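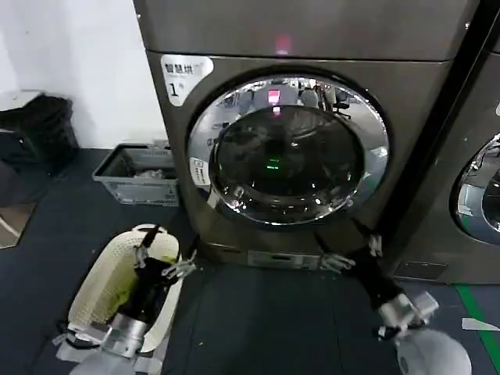
4.2 The reflection argument

Critics who write about filmed portraits of stage directors tend to treat any mirror, window or polished surface as a statement. The director is seen twice, once in the room and once in the glass, and the reader is told that the film is "thinking about performance". We doubt this. Of the 17 rehearsal documentaries in our sample, every one has at least one shot of this sort, and in most of them it would have been hard to keep such a shot out. Shiny things reflect. The chrome ring round the door of the washing machine in Figure 2 bends a chair, other furniture and the ceiling lights into a curve, and no one would call the result a comment on the theatre. If the same ring turned up behind an ageing director folding costumes, we suspect that somebody would.

The Tendgate film is the case most often put to us. Its opening has the director talking to a dressing-room mirror while an assistant reads from the prompt book, and one festival note calls this "a man meeting his own ghost". Perhaps so. Dressing rooms are small and have mirrors along one wall, and a camera operator with her back to the door has few other places to point. The production diary, which the Korix office let us read on the understanding that we would not print it at length, mentions the mirror once, to complain about the bulbs.

This does not show that the shot means nothing. A film-maker may find a thing by accident and keep it on purpose, and the edit is where that choice would show. We therefore looked at what was cut. For two of the films, Tendgate and Gurnham, the rushes survive well enough to compare with the finished work. In Gurnham the mirror shots were trimmed at about the same rate as everything else. In Tendgate they were kept rather more often, but these are also the shots in which the director's voice is clearest, and a cutter short of good sound would have kept them anyway. The two explanations cannot be pulled apart on what we have.

Audience evidence is no better. The survey carried out after the March screenings of the Mthembu season collected more than 500 replies, and it is now quoted as proof that viewers "sense the doubling". The form asked whether the film had made them think about the difference between acting and living. Most ticked yes. It would be a stubborn viewer who ticked no, having just sat through a long film about an actor's life, and the form did not mention mirrors at all. We asked for the open comments and were sent a file of 4000 words, from which the names of the films had been removed. Reflections come up in it only in the loose sense, as in "left me with a lot to reflect on".

We have kept the category in our coding scheme, under the plain heading "reflecting surface in shot", with no claim attached. Coders noted whether a person appeared in the surface and whether anyone in the film spoke of it. The second of these was rare, and the cases are taken up in 4.3 along with spoken remarks about the crew.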